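Can any machine really do mending or other chores yet, or is it still all demo videos?

Posted in Home & Workshop > Gadgets
561 views

Wenceslao Aguirre
04/04/2022

I do small upholstery repairs out of my garage, mostly chair seats and boat cushions, and my wrists are going. I also do the laundry for five people, so you can imagine how I feel about folding. My brother-in-law keeps sending me clips of robots folding towels and threading needles, and he swears I could buy something in a year or two. I already have a Zirnow floor vacuum (fine, eats socks) and I paid $230 in December for a used Datham cutting table that does straight lines in vinyl pretty well. What I want to know is whether anything out there can handle the floppy stuff. Hand stitching a seam closed, folding a fitted sheet, that kind of thing. Is anybody using one for real?

dolores_k

No. Save your money. My sister bought one of those folding machines and it jams on anything with a hood.

Tamsin R.

I'd say it depends a lot on what you mean by "do." I worked in a shop that made canvas bags, and we had a Jafri pattern stitcher that would run a box stitch on a strap all day long without a complaint. But a person clamped every single piece in the frame first, and if the canvas had a wrinkle in it, you got a wrinkle sewn in forever. We timed it once and loading took 15 seconds, sewing took less, so the machine spent most of its life waiting on me!

Cloth and thread are just hard. They bend, they slide, they never sit the same way twice. A vacuum can bump into your couch and try again, but a needle in the wrong spot is a hole in somebody's cushion.

Closing a slit by hand, stitch by stitch, is about the toughest version of what you're asking for. You have two tools working right on top of each other, a thin thread running between them, a loose tail lying off to the side, and every knot has to line up with the ones before it:

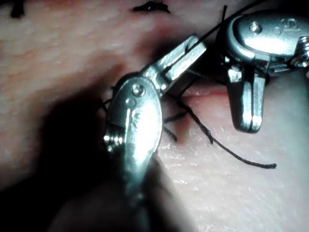 Marguerite thinks I'm being too gloomy, and she wrote me to say that her quilting group has a Zornport longarm that follows a stored pattern across a whole king-size quilt while she eats lunch. Fair enough, and I'd love one, but she still bastes the layers and changes the bobbin and ties off the ends herself.

So for your wrists, Wenceslao, I'd look at a good walking-foot machine and a pneumatic stapler before any robot. For the fitted sheets, I ball mine up and shut the closet door.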